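Library > Kaneko Handbook of Handheld Tools > Part Two > Chapter 6

We use cookies to remember your place in the book. Accept | Settings

July 2018 | By Demyd Antoniuk

Chapter 6
Looking After a Pair of Handheld Grippers

Pick up a handheld gripper and squeeze. If it has been well kept, the jaws come together at the same moment, touch along their whole length, and open again without a click or a drag. I love that feeling! It tells you more about the tool than any checklist, and by the end of this chapter you should be able to feel the difference between a gripper that is ready for a day of work and one that needs half an hour on the bench first.

Chapter 5 covered how the tool is put together. You will remember the main parts: the housing, the jaws, the marker cube, the camera mount and the cables. Now we keep all of that working. The job is small, most of it can be done with a soft brush, a cloth and one hex key, and it is one of the most satisfying routines in the whole trade.

What goes wrong

Jaws pick up dirt. They touch everything the operator touches, and soap film, lint and crumbs all end up on the inner faces. A dirty jaw slips a little at first and then a lot, and the operator squeezes harder to make up for it. That extra force goes straight into the pivot. At the Lustinberg workshop, where I learned this work, we once opened a pivot that had worn oval in a single February.

Markers get scuffed. A marker is a black-and-white pattern that software uses to work out where the tool is and which way it points. A scratch across a corner of the pattern can be enough to make the readings jump. Fingerprints matter too, especially under bright ceiling lights, where a greasy patch shines.

Cables get pulled. A cable that hangs in a loop can move freely with the wrist. One that is stretched tight tugs at its connector every time the operator reaches, and sooner or later the connector gives up. Leave slack, but keep the loop short enough that it won't catch on a drawer handle.

Fabric work brings its own trouble. Towels are wonderful practice material, floppy and different every time you lift one, and they shed. Fibers creep into pivots and wrap around the pins. After any session with terry cloth, do the full brush-out described in Section 6.2, even if the jaws still feel fine.

Working in pairs

Most operators carry two grippers, one in each hand, and the pair should be serviced together. If you change the pads on one, change them on the other. The Karalcombe shop keeps a single log sheet for each pair, and I have copied the habit ever since I saw it.

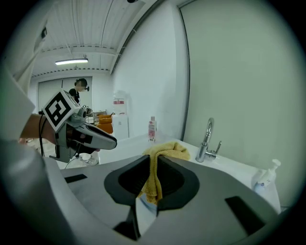 Demyd Antoniuk

The wedge-shaped jaws on the gripper with the marker cube are nearly closed, a good position for checking how evenly they meet. Look along the gap from the tip toward the housing. It should narrow at an even rate on both sides. Then check the cables underneath: they should hang in an easy loop, as the thin black ones do here.

A towel draped over the cradle of the other gripper is just the kind of load that leaves lint behind. Take the cloth away before you start, shake it out well clear of the bench, and brush from the opening outward. Brushing inward packs the fibers deeper, and then you'll be at it with tweezers (I speak from experience).

In this chapter

6.1 Checking the jaws by eye and by feel
6.2 Brushing out pivots and cradles
6.3 Cleaning and replacing markers
6.4 Cable loops and connectors
6.5 Keeping the log for a pair

Before you begin

Have your practice gripper beside you, disconnected. The exercises use the Ukus training model, whose pivot cover comes off with a quarter turn, but any gripper with removable pads will do. Set out a dish for screws. Work through 6.1 with the jaws dry and the pads still in place, and write down what you feel before you take anything apart.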